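Bultley Workshop Notes: Keeping Small Tools on a Wall Rail

Wall rails fail at the fixings far more often than at the rail itself. Most of the sagging I am asked to look at comes from screws set into drywall alone, or from anchors chosen for the hole that was already there.

Find the studs first. Knock along the wall, mark both edges of each stud with pencil, and drill on the center line. A rail carrying hand tools needs a screw in every stud it crosses. Four screws into wood will hold more than a dozen plastic anchors.

Set the rail 55 inches from the floor if you work standing up. Lower than that and long-handled tools foul the bench top. Use a level for the first hole and the last, then snap a chalk line between them for the rest.

Pilot holes should match the core of the screw, without the threads. Wrap tape around the bit to mark the depth. Rub the screw on a bar of dry soap before driving it into hardwood.

Hang heavy items over a stud and light items between studs. Tools with a wrist strap or loop can hang from a plain hook, but check the stitching at the loop every few months. Anything with a vent or mesh opening should be hung where sawdust does not settle. Brush the openings with a dry paintbrush. Compressed air drives dust further in.
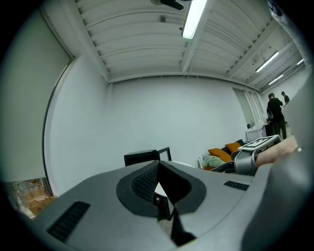
Vents and mesh on a hand-held tool body, with a gray strap at the wrist.

Coated hooks wear through at the bend. Once bare metal shows, replace the hook or slide a short length of clear tubing over it. Wipe steel rails with a lightly oiled rag in December, before the damp part of winter.

Recheck the screws a month after fitting. A quarter turn by hand is enough. If a screw spins freely, take it out, glue a sliver of matchstick into the hole, let it dry overnight and drive the screw again.

Kheri Mfaume

Filed under: Walls, Storage, Fixings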